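## The shelf in the washroom, and what we keep on it

Some of you wrote to me after the January letter and asked why the soap in the Dredby house is now always in pump bottles, and where the bar soap went. I promised to answer, so this item is only about soap, cream and small bottles. If you are not interested in washing your hands, please go on to the garden pages, I will not be offended.

The bar soap was my idea in the first year, and I still like it. But we have a lot of guests between spring and autumn, and a bar on a wet dish becomes soft very quickly. Yamila Espinoza was the one who cleaned those dishes every morning, and she asked for a change two times before I listened. Last season we had 997 overnight stays in the house. One can imagine the dishes.

So we tried foam. A foam pump mixes air into thin liquid soap, and you need very little soap for one wash. We buy the concentrate from Troncoso in a big canister and dilute it ourselves, one part soap to four parts water. For a bottle with a mark at 500 ml this means 100 ml of concentrate, then 400 ml of water, poured slowly along the wall of the bottle. Do not shake it after. Turn it upside down a few times with the pump closed, that is enough.

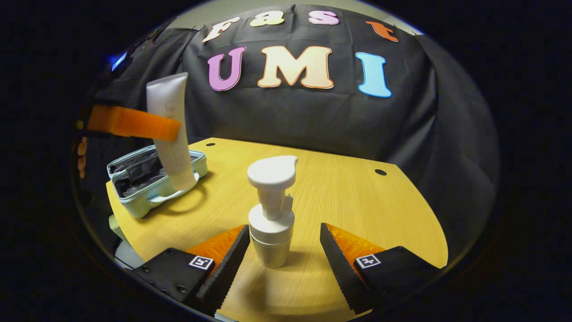

*Reading time: 3 minutes*

A foam bottle and a squeeze tube are now the basic pair for every washroom in the house. The bottle stands by the sink and the tube is for hand cream, mostly for people who work outside with us. Both are plain white, and I know this makes them easy to confuse with other things in the cupboard, so Remigiusz Wasilewska has made small paper labels for the bottoms of the bottles, with the filling month written in pencil. Please do not remove them. When the label gets wet and falls off, write a new one, the roll is in the drawer under the kettle.

Now a few things we learned with the pumps.

- Normal thick hand soap does not work in a foam pump. It closes the little net inside, and after this the pump gives only a sad drop.
- If the pump is already blocked, put the head in warm water for an hour and press it many times in the bowl. Most of ours came back to life in this way.
- Leave some space under the neck when you fill. The pump needs air, and a bottle filled to the top will run over when you put the stem in.
- Rinse the bottle before each new filling — also when it looks clean.

With the cream we are less advanced. Demyd Prokopenko cuts the tubes open at the flat end when they seem finished and takes out the rest with a small spoon, and he is right that there is a surprising amount left inside. I would only ask that the cut tube is used on the same day or closed with a clip. Last time I found one open behind the towels, and it was hard like candle wax.

Lautaro Domínguez asked if we could make our own cream, with beeswax from Gorkau. We tried a small portion in the kitchen. It smelled very nice and it was too greasy for anybody who wants to hold a tool afterward, so for now we stay with the bought one. If a reader has a recipe that is lighter, please send it to me, with the quantities in grams if possible.

Empty bottles go in the blue crate by the back door. The spare pump heads are in the cupboard on the upper floor, second shelf, next to the light bulbs. There are only two of them at the moment and I will order more together with the next canister.

Bautista Medina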